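Buron pone en duda la necesidad de cambiar las encimeras de azulejo

Martes 21 de abril

DESONVILLE. El taller de reformas Buron ha publicado una nota en la que desaconseja arrancar las encimeras alicatadas por el solo hecho de que tengan años. La firma revisó 396 cocinas de Desonville y encontró que en más de 100 se había pedido presupuesto para una sustitución completa cuando bastaba con rehacer las juntas.

«Desconfiamos de la palabra "obsoleto" cuando la pronuncia quien vende el recambio», afirma Hiwot Degefa, responsable de la revisión. «También desconfiamos de los productos que prometen juntas eternas. Hemos probado siete y seguimos usando mortero corriente.»

Buron admite que el azulejo tiene sus pegas: la junta oscura disimula la suciedad y el encuentro con el fregadero pide una mirada de vez en cuando. Ahora bien, una pieza rota se cambia suelta. El taller no publicará tarifas cerradas, que considera poco serias sin haber visto antes la cocina.

Las visitas en los barrios de Radeo y Rotich se conciertan en el propio taller. No se regala nada por pedirlas.

Cocina con encimera alicatada y cenefa de mosaico granate en torno al fregadero.

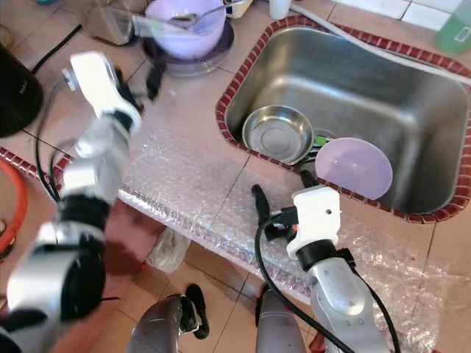 Degefa puede decir lo que quiera del mortero corriente, respondió Rotich, pero las juntas las frota cada cual en su casa, y una encimera de una sola pieza se limpia con una pasada.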